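Indoor brick walls

An indoor brick wall is a wall of brick left visible on the inside of a building, without plaster, board or paneling over it. It may be part of the structure, or it may be a thin layer fixed to a wall made of something else. Exposed brick is common in converted warehouses, mills and row houses, and in newer homes and restaurants that borrow their look.

History

Most brick walls in older houses were never meant to be seen from the inside. Builders used the best bricks on the street side and cheaper, less even ones behind, then covered the inner face with plaster. Bare brick was usual only in cellars, workshops, stables and storage buildings. The taste for stripping plaster grew in the second half of the twentieth century, when artists and small businesses moved into empty industrial buildings.

The writer Dougal Gourlay, in his survey of the Endgate district, listed 74 former warehouses and found bare brick in the main rooms of 51 of them. In many cases the plaster had been removed during conversion, and the brick beneath had patches, filled openings and changes of color from earlier repairs.

Types

Solid brick walls are two or more bricks thick and are often load-bearing. Veneer walls are one brick thick and tied to a frame. Brick slips are thin tiles cut or molded to look like the face of a brick and are glued to a flat surface. Printed panels and wallpaper are the cheapest form.

Color depends on the clay and the heat of the kiln. Iron in the clay gives reds and browns, while clay rich in lime tends toward yellow or buff. Two walls in the same room may differ in color if they were built at different times.

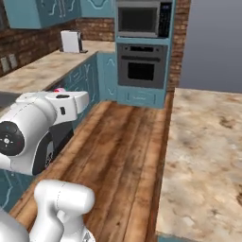
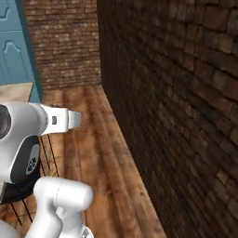 Second picture: dark brown brick beside a plank floor, with a lighter reddish-brown wall at the far end. Both are computer renderings.

Mortar and joints

The joints make up a fair part of the surface and have a strong effect on how it looks. Flush joints give a flat wall, and raked joints cast small shadows. Old walls were generally laid in lime mortar, which is softer than modern cement. Repointing an old wall with hard cement can trap moisture and cause the brick faces to flake.

Care

Bare brick sheds dust. It is usually brushed, vacuumed and then left alone or given a breathable sealer. Glossy sealers darken the color and are hard to remove. The builder Rostyslav Melnychuk recommends leaving a stripped wall for one full winter before sealing, so that damp patches have time to show.

An uninsulated outside wall loses more heat once its plaster is gone. Some owners strip only inner walls for this reason.

See also: Brick slip; Lime mortar; Repointing

Last edited 2024-11-06

Shares: 10 Views: 2,079

Contact | Copyright | Back to top

This site uses cookies. By continuing to browse you accept their use.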